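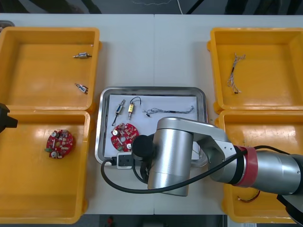

Four yellow bins, one steel tray, one evening gone.

1/ I have become a person who sorts small parts into bins. I used to have a jam jar. The jam jar worked for years, if by worked you mean I bought everything twice.

2/ The bins are from Herkton and they are very yellow. Sidra Tarar, who lent me the table, calls the colour "hire van". I wanted grey. Grey was out of stock until March, and I have my standards, but I don't have them until March.

3/ The round red board has been given a bin to itself. It's the busiest thing I own, all tiny capacitors and a green terminal block sticking out of the side like a tongue. I don't want anything rolling about on top of it.

4/ Upper left: the little cylinders. Solenoids, or valves, or something in that family. I bought them in a mixed lot from Drorkinon, where the label said "assorted" and the invoice said "as described".

5/ I asked Tadeusz Szczepańska which they were. He said it depends what's inside. I said how do I find out what's inside. He said by ruining one. Very helpful man, always has been.

6/ The lot was 236 pieces for less than a takeaway. I'd like to say I have plans for all of them. I have plans for 3.

7/ On the steel tray: it's a kitchen tray. It was bought for roasting and has never met a potato. I put white paper in the bottom so I can see the small stuff and scribble next to it. Silver parts on a silver tray is a game for people with better eyes than mine.

8/ System, for those who asked (one person asked): undecided things go on the paper. Once I've decided, they go in a bin. Anything still on the paper at bedtime gets put in the nearest bin and I lie to myself about it.

9/ You'll notice two cylinders sharing a whole bin, which my sister says is a waste of a bin. She keeps 12 kinds of tea in one drawer and can't find the ordinary one, so I'm not taking notes.

10/ Wieczorek do a proper cabinet with 18 drawers and little label holders. I've had it in my basket for weeks. I'm told a cabinet would mean I couldn't see anything. I could see everything in the jam jar and look how that went.

11/ Someone wants to know if I've tried the Grostberg dividers. I have. They divide. They also pop out when you lift the tray, and then you've got soup.

12/ Sidra wants the table back by the weekend. Has anyone got a table?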